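Grornetti Toy Library: Questions About the Block Tubs

Which blocks do you lend?
The chunky toddler kind that lock together. Our Cadar set fills a trunk. The Cuadros set is smaller and suits a family with one coffee table and modest ambitions.

How many blocks are in a set?
The Cadar trunk left the shop with 2000. At our last August stocktake it had 1456. We have stopped asking where the others live, though we suspect your couch.

Do I have to sort them by color?
No. Reds can go in with blues and oranges, and they seem to get along. Please do take stacks apart first - a tower of six never fits under a lid.

Can I use my own container?
Yes, if it's wide enough for a grown-up hand. Clear plastic is easiest, as you can check for the missing one without tipping out the other 40. 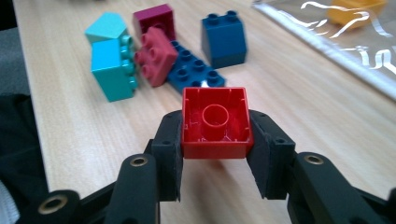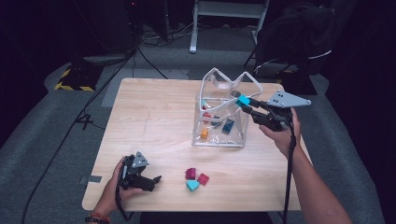 Uwe Heitmann wrote in to say that clear tubs are fine but a wavy rim is a nuisance, and that he went back to a plain box with straight sides after 2 weeks of trying to make a dinner plate work as a lid. We have nothing to add, except that we do sell lids.

How do I wash them?
Warm water, dish soap, open side down on a towel to drain. Check the hollow part for raisins. There is usually a raisin.

What if we lose one?
Tell the Nitham Street desk when you return the set. There's no fine for a block or two. For a whole trunk, we'd like to hear the story.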